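Stirninus chair assembly set: known fault in the October batch

Stirninus holds 402 episodes of chair assembly recorded with two hand-held grippers. In 36 of them the left gripper pose drifts after the tool comes close to a large, plain seat part. The tracker loses features, keeps reporting a valid status, and recovers with an offset. Jaw width and video are unaffected.

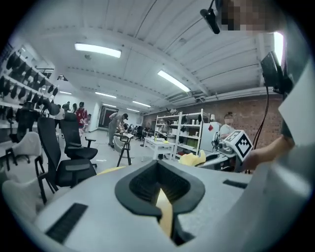

Close approach to a light gray chair component; second gripper with its marker at right.

Affected episodes carry pose_fault = 1 in the index. The Vimside loader skips them by default. Pass keep_faults to include them, for video-only training.

Do not replay flagged trajectories on hardware. On the Hegyi test arm, one replay drove the tool into the bench and tripped the force limit.

Open issues
- Drift shorter than 20 frames is not flagged.
- Lernelik export drops the pose_fault column. Fix planned for version 2.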